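About Rirkinier
Posted in July by Genji Hamada

Rirkinier is a catalog of screen adaptations of video games. It covers films, TV series and web series, and currently holds 1,829 entries. Each entry lists the source game, the rights holder, the release format and the main departures from the original plot.

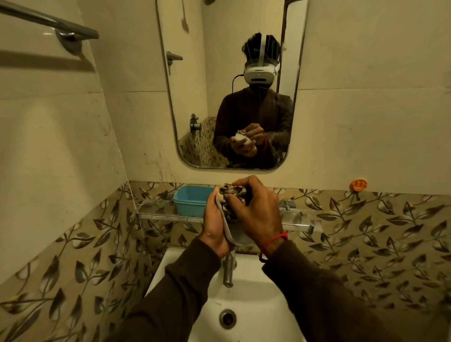 Data is entered by a staff of 11, split between offices in Orulville and Garside. Entries are checked against on-screen credits before they go live - press releases are not accepted as a source. A further 477 titles are on file as announced but unreleased.

The catalog runs on Omau, our in-house database. Corrections can be sent to the Garside office and are processed in order of arrival.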